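Homework for a Robot

By 17 October 2018, when I visited the Cadness office, the company had collected recordings from 30 homes. The office is two rooms over a tire shop. There is no robot arm in either one. The arms are at Brurkia, the partner lab, a four-hour drive away, and the people who gather the examples have mostly never seen them move.

What they have is a hand-held gripper with two fingers, blue pads on the inside faces and a wide-angle camera mounted behind. A collector takes it home, squeezes it open and shut, and does ordinary chores with it. The camera records what the fingers do. Later, software at Brurkia works out the path the tool took through the room and how wide the fingers were at each moment, and a learning system is trained to copy it.

Gorazd Leka runs the collection side. He spent nine years scheduling delivery routes before this and treats the job much the same way. Each collector gets a sheet with a task, a number of repeats and a deadline. The fall sheet is all cloth: towels, shirts, curtains, coats.

"A cup is the same cup every time you pick it up," Leka said. "Put a jacket down twice and you have two different jackets."

The jacket task sounds simple. Take hold of a jacket lying on a bed, lift it, and lay it flat with the sleeves out. A quilted one is harder than it looks. The filling squashes under the pads, the shell slides, and the tool gives the person no feeling for how much cloth they have caught. New collectors tend to grab too deep and drag the sheet up as well.

Bedrooms were Leka's idea. The first 200 recordings were made on a gray table in the office, and the system trained on them did well on gray tables. On a patterned bedspread it reached for the printed shapes. Now the sheet tells collectors to leave the room as they find it, with the cushions, shopping bags and extra blankets where they are.
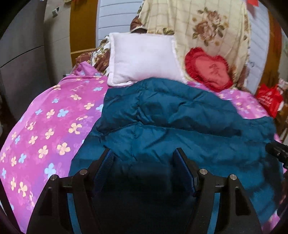 What gets thrown out

Of the first 800 jacket recordings, 600 were kept. The rest went for dull reasons. A hand came into view and helped. The collector moved too fast and the video smeared. The light was too low, or the fingers closed on nothing and the person stopped recording instead of trying again.

Leka would like more of that last kind, finished properly. A missed grab followed by a second try shows the system how to recover, and he has started paying the same rate for those as for clean ones. It took a few weeks for collectors to believe him.

Checking is done by two people at a firm called Isari, who watch at double speed and mark where each grasp starts and ends. They disagree on around one recording in twelve, usually over whether a sleeve counts as flat.

The pay is per accepted recording. One collector told me she does hers after dinner and stops when her wrist gets sore, since the tool is heavier than a hair dryer and has to be held out in front. A lighter version, called the Bettencourt, is due in November. She has asked for one of the first.

Fitted sheets are on the next task list. Leka has tried the first few himself and has not decided how many repeats to ask for.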